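Skip to content
Home » Newsroom » Press Releases

FOR IMMEDIATE RELEASE

Vondier Entertainment Names Mereana Tomoana Host of "The Merneck Hour"

Weekly celebrity interview program to begin in August on the Marwat network

VEDWOOD – Vondier Entertainment today announced that broadcaster Mereana Tomoana has been named host of "The Merneck Hour," a new weekly interview program featuring actors, musicians, athletes and other public figures. The program will begin in August and will air at 8 p.m. on all Marwat network stations.

Ms. Tomoana was selected after a search in which 83 candidates were considered. She joins the company from Marwat's morning division, where she served as entertainment correspondent and later as a substitute anchor. Her agreement with Vondier covers two seasons.

"I have spent most of my career asking people questions in four minutes or less," said Ms. Tomoana. "An hour is a different kind of conversation. I am grateful to Vondier for the opportunity and I look forward to meeting our first guests." 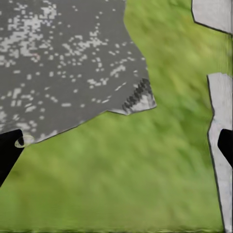
Gray surface with pale speckles, computer rendering.

Each episode will feature one guest and will be recorded before a studio audience at the Vondier production center in Vedwood. The studio seats 400. Tickets will be free of charge and will be released in monthly blocks through the Vondier box office. Guests of the program will be announced the week before each broadcast.

The format was developed by the Vondier features department. Interviews will cover the guest's early life, training and current work, and each program will close with a short segment in which the guest answers questions sent in by viewers. Viewers may submit questions by mail or through the program's page beginning in July. Questions should be no longer than 80 words and should include the sender's first name and town.

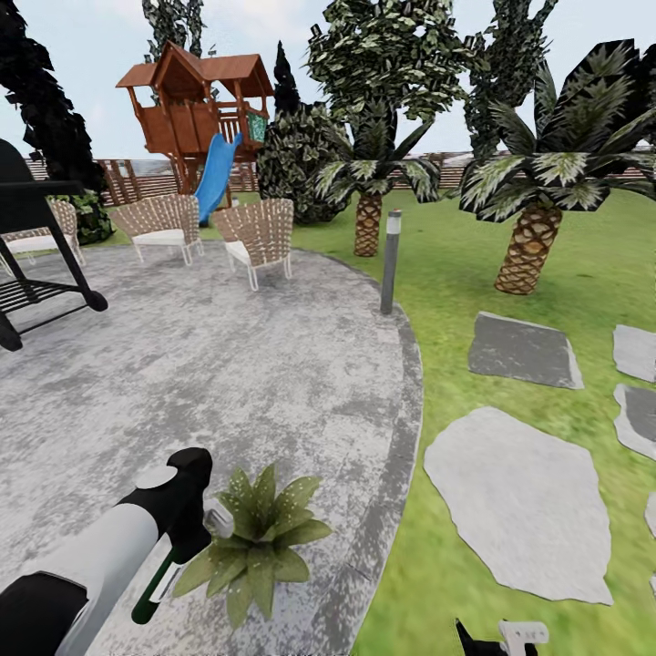 Vondier will also produce a companion podcast containing portions of each interview that do not appear in the broadcast. Podcast episodes will be available at 9 p.m. on the evening of the broadcast, immediately after the program ends. Transcripts will be posted the following morning.

In accordance with company policy, guests will not be paid for their appearance, and neither guests nor their representatives will be given approval over the final edit. Travel and lodging will be provided where needed. Matters relating to a guest's minor children will not be discussed on the program unless the guest raises them.

Ms. Tomoana will continue to contribute to Marwat's awards season coverage. Her replacement on the morning program will be announced separately by the network.

Questions About the Program
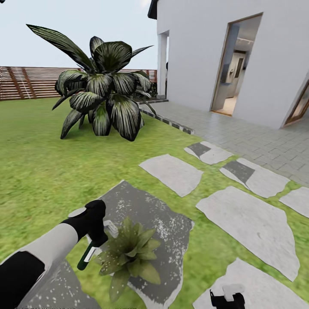

Will viewers be able to watch episodes after they air?

Episodes will be available on the Marwat website the day after broadcast and will remain there through the end of the season.

How can a publicist propose a guest?

Proposals should be sent in writing to the Vondier guest relations office with a short biography and a list of available dates. The office replies to all proposals within two weeks.

About Vondier Entertainment

Vondier Entertainment produces interview, variety and documentary programs for television and audio. The company is based in Vedwood.

Media Contact
Press Office, Vondier Entertainment, Vedwood
Interview requests for Ms. Tomoana should be directed to the Press Office and marked "Merneck Hour."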